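How to sort out a kitchen worktop and keep it sorted

A worktop gets cluttered because it is the nearest flat place to put things down. Most of what lands there has a proper home somewhere else, or would have one if a drawer were cleared. This page goes through the job in order, from emptying the surface to deciding what goes back and where. It suits a straight run of counter with a wall behind it, and it can be done in one afternoon.

You will need

Washing-up liquid and warm water
Two or three cloths, one of them kept dry
An old toothbrush
A cardboard box for things that belong in other rooms
A bin bag
A tray with a raised edge
A few lidded containers, washed and fully dried
Pencil and masking tape for labels

Step 1. Clear everything off

Move the lot to the table or the floor. Don't try to clean round things, as it takes longer and the corners get missed. Unplug small appliances before you move them and let anything that has been in use cool down first. Shake the crumbs out of the toaster or toaster oven over the sink or bin, and take out the crumb tray if yours has one.

As you lift each thing, put it in one of these groups:

Used every day
Used every week
Used less than that
Belongs in another room
Rubbish

Be strict about the second group. A stand mixer that comes out once a week can live in a cupboard if there is a shelf for it at waist height. If it has to be hauled up from the floor you will stop using it, so give it a place on the worktop and move something else.

Step 2. Clean the surface and the wall

Start with the wall and work down. Mosaic tiles have a lot of grout for their size and it holds grease, particularly behind the place where you cook. Go over it with warm soapy water and the toothbrush, then wipe with a clean cloth. Leave it ten minutes before you put anything back against it.

For the worktop, soapy water will do for nearly everything. Keep vinegar and lemon juice off marble and other limestone-type stone, as acid leaves dull marks. If you have a marbled top and don't know whether it is real stone or a printed pattern, treat it as stone.

Dry the surface with the dry cloth. Pay attention to the joint where the worktop meets the wall. If the sealant has gone black or is lifting, make a note to replace it before you push a row of jars up against it for another year.

Step 3. Place the appliances first

Appliances are decided by the sockets, so they go back before anything else. Put the toaster oven or kettle at the end of the run nearest the socket. Read the instructions for the gap it needs at the back, sides and top, and keep to it.

Cables should drop straight to the socket or run along the back. A cable lying across the front of the worktop will be caught by a sleeve sooner or later, and it must never cross the sink or the hob. A spare length can be folded and held with a twist tie, but don't coil it tightly.

People often use the flat top of a toaster oven as a shelf. It is a handy place to leave folded towels when the oven is off and unplugged, but they must come off before it goes on. If you know you will forget, give the towels a rail or a drawer instead.

Step 4. Make a back row

The strip along the wall is the hardest part to reach and the easiest to waste. Use it for a single row of lidded containers and upright things, with nothing in front of them.

Put them in the order you reach for them, with the most used nearest to where you prepare food. Ours runs bottle, steel cup, clear container, white container, and then the knife block and the utensil holder. We tried it by height first and it looked better, but the things we wanted were always at the wrong end.

A few points on the containers:

Clear ones are best for dry goods, as you can see when you are running low.
Anything you can't see into needs a label. Masking tape on the side is enough. Put the label on the lid only if the container is kept in a drawer.
Write the use-by date from the packet on the tape as well.
Don't top up a half-full container. Empty it, wash it, dry it, put in the new packet and then the old remains on top.
Oil keeps better in a cupboard. If you want a bottle out, make it a small one and keep it away from the heat.

A knife block should stand where you can draw a knife without lifting your arm over anything else. Leave the space above it clear. The utensil holder goes beside it, and should have only what you cook with most weeks. Six or seven things is plenty. When the wooden spoons are packed so tightly that one brings out three, take half away.

Step 5. Put the loose things on a tray

Whatever is left will be a mixture: fruit, a box of tea, a jar or two, a plate that is always out. Put it all on one tray. It can be lifted in one go when you wipe down, and when the tray is full you have reached your limit.

Set the plate or bowl down first and fit the boxes along the edge with their labels facing you. Tea can stay in its box if you get through it quickly. Otherwise move it to a tin.

If there are small children in the house, the tray is a good place for the play food too. Ours used to be in a basket in the hall and came into the kitchen anyway. Now the toy banana and watermelon have a plate of their own on the tray, and they go back on it when cooking starts. Keep it well away from the hob and the knives, and keep real fruit on a different plate so that small hands don't mix them up.

Step 6. Keep a place for the chopping board

Choose the clearest stretch of worktop and leave it for the board. It should be wide enough for the board with a hand's width to spare on each side. If you have a board with a groove along its edge, use the grooved side for meat, tomatoes and anything else with juice, and empty the groove into the sink before it overflows.

A wooden board slides on a smooth top. Put a damp cloth under it while you are cutting and take the cloth away afterwards. After washing, stand the board on its edge to dry. Left flat on a wet surface it will warp, and a warped board rocks.

Rub it with food-safe mineral oil when the wood looks pale and dry. Wipe on a thin coat, leave it overnight, and wipe off what hasn't soaked in.

Step 7. Use the drawer or box nearest the board

The nearest drawer is the most useful storage in the kitchen and is usually full of takeaway menus. Empty it and give it over to small things you want while preparing food: a little dish for peelings or salt, the peeler, the measuring spoons.

If it has a slatted bottom, keep to things that are wider than the gaps. Crumbs will fall through, so pull it out every month and wipe underneath. Don't line it with newspaper, which gets damp and stays damp.

Leave some of it empty. The drawer needs room for whatever is in your hand when the phone rings.

Step 8. Deal with the rest

Take the cardboard box round the house and empty it the same day. Put the "used less than that" group in a high cupboard. If you haven't gone looking for something by July, give it away.

Keeping it that way

Every evening: put the board away to dry, lift the tray, wipe, put the tray back.

Every week: move the back row forward, wipe behind it, and check the labels.

Every month: do the drawer, the crumb tray and the tiles behind the cooker.

Common problems

The back row keeps turning into two rows. You have too many containers out. Take the two you use least and find them a shelf.

Post and keys end up on the worktop. Put a bowl by the front door. It helps if the bowl is on the side you walk in.

The containers smell. Wash the lids separately, including any seal, and leave them open overnight before you fill them again.

The tray is always full. Empty it completely once a week and only put back what you can name a use for.

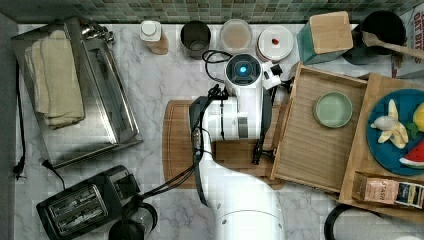 Back row against the tiles, chopping board at the front, loose things together on the tray.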